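How a Lab Decides Which Robot Gripper to Buy
A plain guide for readers ages nine and up

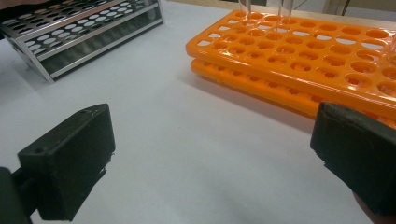

Buying equipment for a robot starts with a list of jobs. The list is written before any catalog is opened, and each line on it names one object and one thing to be done with it. A line might read "lift a clear tube out of a rack" or "move a rack from one side of the bench to the other." These are different jobs. A clear test tube standing in an orange plastic rack is narrow, and its neighbors may be close. A metal rack with two tiers is wide and has a different shape from the plastic one. A pair of gripper fingers that suits the tube may not open far enough for the rack. The planner writes both jobs down and keeps them separate.

Step 1: Measure the objects

Every object on the list is measured with a ruler or calipers. Calipers are a tool with two jaws that slide closed on an object and show its width. In our sample plan, the thinnest object is 17 millimeters wide and the widest is 111 millimeters wide. The gripper must close to less than the first number and open to more than the second. If no single gripper does both, the plan needs two grippers, or one gripper with fingers that can be changed.

Step 2: Choose the fingers

Fingers are the parts of a gripper that touch things. They wear down with use, so they are often sold separately from the rest of the tool. A planner checks three facts:

How the fingers are attached. Screws are common.
What they are made of. Soft material holds smooth objects well but wears faster.
How long a new pair takes to arrive.

Step 3: Compare the sellers

The sample plan looks at two sellers. Pidance sells a gripper with the fingers included. Clutetti sells the gripper and the fingers as separate items. The Clutetti gripper has the lower price on its first page, but a gripper without fingers cannot hold anything, so the planner adds the two Clutetti prices together before comparing. This is called comparing the full cost.

Step 4: Add the costs that come later

The price of the machine is one part of the budget. Spare parts are another. The Grorville teaching lab plans for 6 pairs of spare fingers in a school year. Each pair costs 25 dollars.

6 x 25 = 150 dollars

That amount goes into the budget as its own line, next to shipping, cables, and the hours people will spend learning to use the tool. Time is counted because a person who is learning the gripper is not doing other lab work.

Step 5: Test before ordering

Some sellers lend a gripper for a trial. The lab tries every job on the list and writes down what happened each time, including the drops. Empty tubes are used first. A trial should be done on the same kind of bench, with the same kinds of racks, that the lab uses every day — a gripper that works on one rack may bump into the rim of another.

Words to know

Budget: a written plan for spending money.
Gripper: a tool that holds objects between its fingers.
Spare: an extra part kept for when the first one wears out.
Trial: a test done before buying.

Try it yourself

Pick five objects from your desk. Measure the width of each one and write the numbers in a column. Circle the smallest and the largest. Those two numbers tell you how far a gripper would need to close and open to hold everything on your list.

From the Jayawardena Workbench Readers, Equipment and Planning set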